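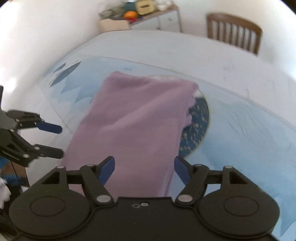
Comparative Evaluation of Hand-Held Grippers for Cloth Folding
Speaker notes, internal technical review
Speaker: Begoña Lozano, Manipulation Group, Dundonetti
Revised 4 December 2021

Slide 1. Title

Welcome the attendees and state the purpose of the session. The group was asked to recommend one hand-held gripper for the household data program. The talk covers the two candidates, the test procedure, the results and the recommendation. Questions are to be held until slide 9, except for questions on terminology.

Acknowledge Telmo Garrido, who wrote the test procedure and operated the left-hand gripper in every paired trial.

Slide 2. Background

The program began in October with rigid objects only: cups, boxes and small tools. Both candidate grippers performed well on those objects, and the results did not separate them. The review board therefore requested a second round of testing on soft goods.

Cloth is a harder case for a two-finger gripper. The operator must take hold of a thin layer on a flat surface, and the fingertips must reach under or pinch the edge without dragging the whole piece. A folding task also requires two grippers working together, one on each side of the cloth, so the size of each body matters.

Pause here. Some attendees from the purchasing office have not seen a folding trial.

Slide 3. The candidates

The first candidate is the Wilis. It uses a pair of pivoting linkages to move the fingers, and the fingertips are soft and replaceable. The second candidate is the Cantero, which moves its fingers along a straight rail. Its fingertips are firmer and narrower.

Both were fitted with the same model of camera and the same controller, the Starnen. Settings on the controller were left unchanged between candidates. Please state this clearly, as the question was raised at the previous review.

The linkage design has one property that affected the tests. As the Wilis closes, its fingertips travel on a slight arc, and their height above the table changes. On the Cantero the height stays constant through the stroke.

Slide 4. Test procedure

Each candidate was used for 200 folding trials. The operator began with a towel laid flat on a table, took hold of two corners, carried them across to the opposite end and released them. A trial was counted as a success if the corners met within the marked tolerance and the cloth was not dropped at any point.

The tests were carried out in a furnished room and not on the laboratory bench. The program collects data in homes, and the board wished to see performance with ordinary furniture and household items in view of the camera. Printed tablecloths were permitted. A patterned surface under the cloth makes the edge more difficult for the tracking software to find, and it was considered important to include that difficulty from the start.

Operators received 14 practice trials with each gripper before any result was recorded. The order of the candidates was reversed halfway through the program so that neither would benefit from operator experience.

Slide 5. Results: grasp and fold

Read the two main figures aloud. The Wilis succeeded in 186 of 200 trials. The Cantero succeeded in 171 of 200.

Most of the difference comes from the first grasp. The softer fingertips of the Wilis held a single layer of fleece with little force. The Cantero more often required a second attempt, and in several trials the second attempt moved the towel far enough to spoil the alignment of the fold.

The Cantero was the better of the two on thin cotton. Its constant fingertip height allowed the operator to approach the table without adjusting the wrist. With the Wilis, new operators tended to press down as the fingers closed. This habit was corrected during practice in all but one case.

Do not present the cotton result as minor. A large share of the items on the future task list are cotton.

Slide 6. Results: camera view

The camera on each gripper has a wide lens. Straight lines near the border of the view appear curved, and the tracking software corrects for this. No loss of accuracy was measured in the central area of the view for either candidate.

The Wilis linkages stay low in the view and leave the work area between the fingers open. The rail of the Cantero hides a strip of the table directly in front of the body, which is where a folded edge often comes to rest. Two annotators reported this independently.

Motion blur was present with both candidates during fast carries. The group proposes a shorter exposure time, together with a minimum light level for each collection site. A draft of that requirement has been sent to the site coordinators.

Slide 7. Results: two-handed use

When both grippers work close together, each one enters the view of the other. This is expected and is useful for training, as it shows the relative position of the hands. It becomes a problem only if one gripper covers the cloth edge that the other is about to take.

The Cantero body is wider, and contact between the two units was recorded more often. No damage resulted. Cable routing requires attention with either product. The present cable leaves the body at the side and can come to rest on the table. Mr. Garrido has prepared a clip that directs it along the forearm, and it will be tested in the next round.

Slide 8. Durability

Fingertips were inspected after every 50 trials and again after a bench test of 1,000 closing cycles. The Wilis fingertips showed surface wear by the end of the bench test and should be replaced at 600 cycles as a precaution. The Cantero fingertips showed no visible wear. The linkage pins of the Wilis were checked for play, and none was found beyond the limit stated in the procedure.

Replacement fingertips can be fitted in the field with a single tool. Spare sets should be included in each collection kit.

Slide 9. Recommendation and questions

The group recommends the Wilis for the soft goods phase, with the fingertip replacement interval given on the previous slide. The Cantero should be retained for cotton items until a firmer Wilis fingertip has been tested.

If asked about cost, refer the question to the purchasing office. If asked about a motorized version, state that the present comparison covers hand-held units only and that arm-mounted tests have not been scheduled.

Copies of the test procedure and the full trial log are available from Mr. Garrido on request.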